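Kaltevside Garment Folding Set: README and collection rules

Maintained by Toon Stevens. Last revised in April.

What is in the set

Around 2,000 episodes of folding and stacking clothes, recorded in homes with hand-held grippers. Each episode is one garment, from first touch to release. Shirts, sweaters, pants and towels are included. Socks are in a separate set, Zernel.

Rules for operators

Fold on a bed or table the household already uses. Do not clear the room or change the bedding. Check that the finger screws are tight before the first episode of a session. Close the fingers on fabric only, never on buttons or zippers. A free hand may steady the garment.

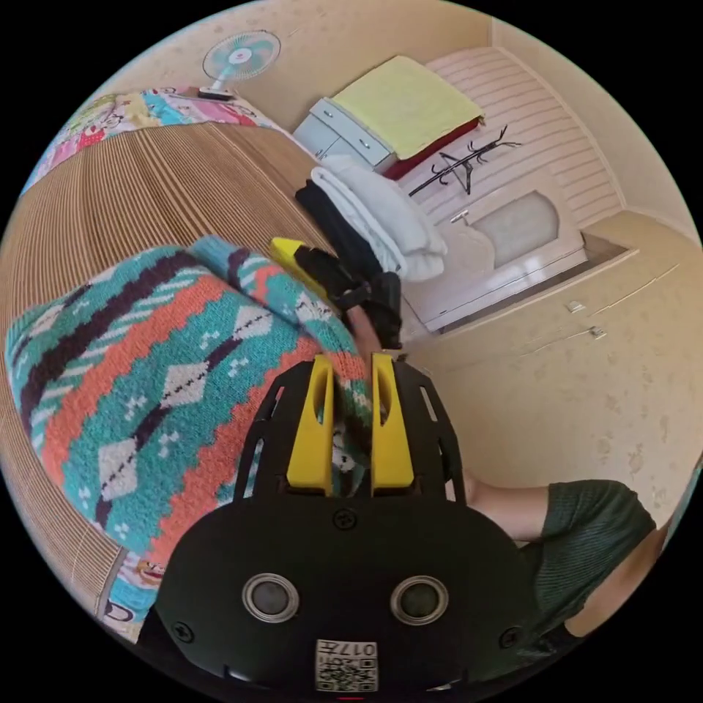

Knits need more care than woven cloth. Grip at least two layers when you can, and open the fingers fully before pulling away, or the yarn will snag. If it does snag, stop the episode and mark it "fault". Do not trim the recording to hide it.

Stop after 90 minutes and rest your wrist. Sessions may be no longer than that, even if the quota is short.

Privacy

Get written consent from every adult in the home. Faces, letters and screens are blurred before release. A household can withdraw at any time by writing to Watkins, the site office.

Known problems

Batch 5 has clock drift between the two recording streams. Batch 6 was labeled with the old Dristus tags and still needs to be converted.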